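トップ > 読みもの > 短編小説 > 五段階

五段階

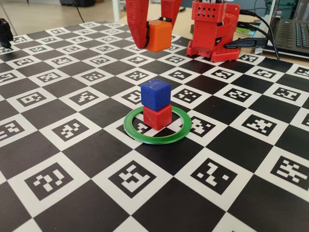 市松模様の上の赤い立方体と青い立方体

最終更新日:2023年9月27日

前任者が置いていった鞄には、調査票の束と、地図と、飴が一袋入っていた。飴は溶けて袋の内側に貼りついていた。七月だった。

会社はファステロといった。県や町から頼まれて世論調査をする会社で、私は期間契約の調査員として雇われた。研修は半日で終わった。質問文は一字一句そのまま読むこと。相手が言葉に詰まっても助けないこと。うなずきすぎないこと。最後のひとつがいちばん難しい、と研修の担当者は言い、そう言いながら何度もうなずいていた。

割り当てられたのはフィルクームだった。川沿いの町で、中学校がひとつある。その中学校を、隣のフォルサイドの中学校と一緒にするかどうかという話が出ていて、町は決める前に住民の考えを聞くことにした。対象は名簿から抜き出した200軒、そのうち175軒の回答が取れれば調査は成立する。前任者は121軒まで済ませて辞めていた。残りは54軒。理由は聞かなかった。

調査票は一枚の裏表だった。問一は、お宅に学校へ通っているお子さんがいるか。問二は、この町の学校に満足しているか。問三は、この国の学校全体に満足しているか。どちらも、とても満足、まあ満足、どちらともいえない、やや不満、とても不満の五つから選んでもらう。問四から問七までが通学時間や部活動のことで、問八が統合に賛成か反対か。問九は自由回答で、罫線が四本引いてあった。

宿は駅前の二階建ての旅館で、一階が食堂になっていた。朝はそこで卵とパンを食べ、地図に赤鉛筆でその日の道順を書き込んでから出た。

最初の日は六軒しか取れなかった。留守が多かった。留守の家には緑色の紙を入れておく決まりで、紙には、後日あらためて伺いますと印刷してある。前任者の紙がまだ郵便受けから半分出ている家もあり、その横に私の紙を差した。

二日目に、坂の上の家で初めて長い話を聞いた。玄関先に自転車が三台あり、出てきた女の人は手に濡れた布巾を持っていた。問二を読むと、すぐに「とても満足」と答えた。

「うちの子の担任は、いい先生なんです。休んだ日に、わざわざプリントを届けてくれて」

問三を読んだ。この国の学校全体には満足していますか。

「とても不満」

私は丸をつけた。彼女は布巾をたたみ直した。

「新聞を読んでると、ひどいでしょう、今の学校は」

私は問四を読んだ。

こういう答えは多かった。うちの学校はよい、国の学校は悪い。坂の上でも、川の近くでも、駅の裏でもそうだった。よその学校を見たことがあるかという質問は調査票にないので、私はたずねなかった。夜、食堂でその日の分を見返していると、丸の並びはどの票も似ていて、左に寄り、次の行で右に寄っていた。

食堂の主人は名簿に載っていなかった。それでも、答えたいと言った。

「載っていない方からは、いただけないんです」

「隣は載ってるのに」

「くじのようなものなので」

「じゃあ俺の考えは、隣のやつが代わりに言うわけか」

「そういうことになります」

主人はしばらく皿を拭いていた。それから、隣のやつとは柵のことで揉めていて、もう二年口をきいていないのだと言った。翌朝の卵は少し固かったが、それは関係ないと思う。

四日目から雨になった。調査票は透明な袋に入れて持ち歩き、書くときだけ軒下を借りた。川の近くの一画では、どの家も統合に反対だった。橋の向こうのフォルサイドへ通わせるとなると、バスで行くことになる。川が増水すると橋は通れない。前の年にも通れない日があったそうで、どの家でもその話になり、水がどこまで来たかを手で示してくれるのだが、高さが家ごとに違った。膝の人もいれば、腰の人もいた。

駅の裏に回ると、今度は賛成が続いた。若い夫婦の家では、夫のほうが玄関で靴紐を結びながら答えた。人数が多いほうが野球部が続く、と彼は言った。今は九人に足りなくて、去年から試合に出ていない。奥から妻が、うちの子は野球をしないけどね、と言った。夫は問八で賛成を選び、問九には何も書かなくていいと言って出ていった。妻のほうは、調査は一軒につき一人なのかと聞いた。そうですと答えると、そう、と言って戸を閉めた。

町の外れに、ヤツェンコという工場があった。学校の机と椅子を作っている工場で、正門の脇に社宅が並んでいる。名簿では社宅から十一軒が抜き出されていて、前任者はここに一度も来ていなかった。昼間は誰もいないので、私は夕方の終業を待った。サイレンが鳴ると人が出てきて、門の前でばらばらに分かれ、社宅に戻る人は洗濯物を取り込んだ。

社宅の人たちは、なかなか答えを決めなかった。統合になれば、新しい校舎に新しい机が要る。机の注文は工場に来るかもしれない。来ないかもしれない。そのことをみんな知っていて、問八の前で黙った。

「これは、工場のほうには見せないんですね」

三軒続けて同じことを聞かれた。見せません、と私は言った。お名前は書きません、番号だけです。すると番号はどこに書くのかと聞かれ、右上です、と見せると、その右上の番号を長いこと眺めていた。

四軒目の男の人は、どちらともいえないはないのか、と言った。

「問八は、賛成か反対の二つなんです」

「ほかのは五つあるのに」

「ここだけ二つです」

「作った人は、急いでたんだな」

彼は反対を選び、それから、やっぱり賛成にすると言った。訂正は二重線を引いて、選び直した番号に丸をつける。私は二重線を引いた。彼は鉛筆の先を見ていた。

「もう一回変えたら、どうなる」

「新しい紙に書き直します」

「じゃあ、いい」

宿に帰ると、会社から電話が来ていた。かけ直すと、進み具合を聞かれた。残りの数を言うと、今週のうちに終わるかと聞かれたので、終わると思いますと答えた。電話の相手は、前の人は自由回答をほとんど取っていない、できれば多めに、と言った。町議会が読みたがっているらしい。数字だけだと議会は退屈するから、と相手は言った。

そこで次の日から、問九で少し長く待つことにした。研修では、沈黙は五秒までと教わった。私は十秒待った。十秒待つと、たいていの人は何か言った。

給食がまずかった。
体育館の屋根が音を立てる。
先生が若すぎる。
先生が年をとりすぎている。
校歌は残してほしい。
校歌を覚えていない。
自分の名前が彫ってある机がまだあるかどうか知りたい。

最後のは八十を過ぎた人で、声が小さく、二度聞き直した。一字一句書くのが決まりなので、私はそのまま書いた。その人は罫線の上の字を指でたどり、それは調査してもらえるのかと聞いた。

「いえ、これはお考えを聞くだけで」

「そう」

「ただ、議会の人が読むとは思います」

「議会の人は、机を見に行くかね」

私は答えに困って、ご協力ありがとうございましたという決まりの文を読んだ。読んでから、まだ世帯の人数を聞いていないのに気づき、戻って聞いた。一人、とその人は言った。

次の日の午後、雨がやんで、中学校の前を通った。夏休みに入っていて、門は開いていた。用があるわけではなかった。調査員が学校に立ち入ってはいけないという決まりは、研修の冊子にはなかった。してもいいとも書いていなかった。

玄関で、水色の作業着の人が廊下にワックスをかけていた。町の調査で回っている者だと言い、身分証を見せた。古い机はどこかにありますかと聞くと、その人は少し考えて、二階の突き当たりが物置だと言った。廊下の右半分はまだ乾いていないので左を歩いてくれと言われた。

物置には机が積んであった。二段に重ねて、上の段は天板を下にしてある。脚の内側に貼られたラベルは読めないものが多く、読めるものにはヤツェンコと書いてあった。彫ってある字はたくさんあった。名前もあったし、相合傘も、割り算もあった。あの人の苗字を私は名簿で知っていた。下の名前は知らなかった。名簿には世帯主の苗字と番地しかない。

窓側の列まで見て、奥の列は暗くて見えなかった。電気のスイッチを押したが点かなかった。しばらく立っていて、それから廊下の左側を通って帰った。

作業着の人は、ありましたか、と聞いた。

「まだ途中までしか」

「統合になったら、あれは全部捨てますよ」

「ならなかったら」

「あのままです」

その人の家も名簿にはなかった。聞いてみたわけではなく、番地を言われてわかった。

残りの家は二日で回った。最後の一軒は、最初の日に緑の紙を入れた家だった。出てきた男の人は紙を手に持っていて、緑が二枚あった。

「前の人にも、こっちから電話したんですよ。いつ来るのかって」

「申し訳ありません」

「いや、来たんだ。来たんだけど、途中で帰った」

問二まで読んだところで、急に鞄を閉めて、失礼しますと言って帰っていったのだという。顔色は悪くなかった。怒っている様子もなかった。男の人は、自分が何か言ったのかとずっと気になっていた、と言った。

「何とお答えになったんですか」

「だから、問二だろう。どちらともいえないって」

私は鞄の中の票を探した。その家の番号の票は白紙だった。最初からやり直しますと言って、問一を読んだ。子どもはもう家を出ていた。問二を読むと、彼はまた、どちらともいえない、と言い、私の顔を見た。私は丸をつけた。うなずかないようにした。

問八は反対だった。問九で十秒待ったが、彼も待っていたので、なし、と書いた。

その晩、票を番号順に並べ、抜けがないか確かめて、会社の封筒に入れた。封をする前に、あの人の票をもう一度出した。罫線の四本のうち、二本目までが埋まっていた。調査員の記入欄は裏の下のほうにあり、特記事項と書いてある。訪問時に犬がいたとか、回答の途中で代わったとか、そういうことを書く欄だった。

私はそこに、二階物置、窓側の列は確認、と書いた。奥の列は未確認、と続けて書き、身分番号を添えた。書いてしまうと消せない。消すときは二重線で、消したことが残る。

朝、食堂で勘定を済ませた。主人は、で、どっちが勝ちそうなんだと聞いた。集計は本社でするのでわかりません、と私は言った。これは決まりの文のひとつだが、本当にわからなかった。丸は読みながらつけたのに、足してみたことは一度もなかった。

駅までの道で、主人の隣の家の前を通った。柵は新しく、主人の家のほうへ少し傾いていた。この家の票も封筒に入っている。問八に何と答えたかは覚えていたが、主人には言わなかった。

封筒は駅の窓口から出した。係の人が重さを量り、中身は何かとたずねた。書類です、と答えた。列車が来るまで時間があったので、鞄の底に貼りついた飴の袋を剥がし、ごみ箱に捨てた。

秋の初めに、ファステロから次の仕事の案内が来た。別の町で、図書館の開館時間の調査だった。問いは十二問で、どれも五段階だった。封筒にはもう一枚、短い紙が入っていて、前回の特記事項の書き方について、と題がついていた。特記事項には訪問先の状況のみを記入すること。その下に、手書きで一行あった。

奥の列には町の方が行ったそうです。電球を替えて。

あったかどうかは書いていなかった。私は案内の返信欄の、引き受ける、のほうに丸をつけた。

コメント(4) シェア 12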